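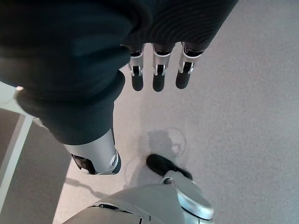 Bultine is an aromatised wine made in the town of Rudonow and sold mainly in the surrounding district of Wirance. It is a white wine flavoured with wormwood, dried orange peel and gentian root, sweetened, and bottled at 14 per cent alcohol by volume. Its label calls it "the old wine of Wirance". How old it is remains doubtful, and most of the better-known claims about it go back to the advertising of its only commercial maker, the firm of Šindelář.

Name

The usual explanation is that the name comes from a dialect word for a small cask. No dictionary of the local dialect lists such a word, and the earliest place it has been found is a Šindelář price list. A second account, repeated in tourist leaflets, has the wine named after a monastery garden. The leaflets do not say which monastery, and none is known to have stood in Rudonow. A trade name made up to sound rustic would explain the evidence equally well.

Origins

According to the company, bultine was drunk at harvest suppers in Wirance long before it was first bottled, and the present recipe was copied from a household book. The book has never been shown to researchers. A single page, reproduced on the back label, gives a list of herbs but no quantities and does not use the word "bultine".

Spiced and bittered wines were certainly made at home in the district, as they were across much of wine-growing Europe, often to rescue a thin or slightly sour vintage. Surviving household accounts mention wormwood wine several times. Whether any of these drinks resembled the modern product is another matter. Home versions seem to have been dry and drunk within a few weeks, while bultine is sweet and made to keep.

The wine was little known outside Rudonow until the company began promoting it as a regional speciality. Older residents interviewed for a local radio programme gave mixed answers: a few remembered a bitter wine kept for stomach complaints, and others said they had first met bultine in a shop.

Production

The base is a neutral white wine. The company describes it as "selected in Wirance", a phrase that has drawn comment, as it does not say that the grapes are grown there. The district has few vineyards left and most of their crop goes to a cooperative that has said it does not supply Šindelář.

Herbs are steeped in grape spirit, and the strained liquid is blended with the wine along with sugar. The blend then rests in oak, for 27 months according to the label. Critics have pointed out that the wording covers "part of the blend" and gives no hint of how large a part. The pale straw colour of the standard bottling does not suggest long contact with wood, although old casks give up little colour and the point proves nothing by itself.

A numbered reserve bottling is limited to 3000 bottles a year. The numbering starts again with each release and the labels carry no vintage, so the limit cannot be checked by a buyer.

Taste and serving

Bultine is sweet at first and bitter at the finish, with orange the clearest flavour. It is normally served chilled in small glasses before a meal, or lengthened with soda water. Reviews have been polite. Several writers who tasted it blind placed it among ordinary commercial vermouths, and one panel preferred a supermarket brand at less than half the price. Supporters reply that bultine is meant to be drunk with food from the district, mainly smoked cheese and pickled plums, and suffers when tasted alone. The same is said of a great many drinks.

Health claims

Early posters recommended the wine for digestion, poor sleep and "heaviness of the blood". These claims no longer appear on the bottle, but versions of them survive in the visitor room at the Rudonow cellar and on shop websites. There is no clinical evidence for any of them. Bitter herbs have a long use as appetite stimulants, and support for that use is mostly anecdotal as well. At its present level of sugar and alcohol the drink would be an odd choice for a sleepless patient.

Festival and status

A bultine festival is held in Rudonow each July, with tastings, a cask-rolling race and a costumed procession. Publicity describes it as the revival of an ancient custom. No record of an earlier festival has been found, and the costumes were designed for the first modern event. It is well attended all the same — the inns fill up, and the race has a following of its own.

An application for protected regional status was lodged and later withdrawn. The company blamed the cost of the paperwork. Opponents, among them two small growers who make bitter wines of their own, had objected that the rules as drafted described a single firm's recipe and would have barred everyone else from using the name. A revised application was said to be in preparation as of Jun 24, 2022, but no text had been published by then.

See also

Vermouth
Wormwood wine
Quinquina
Invented tradition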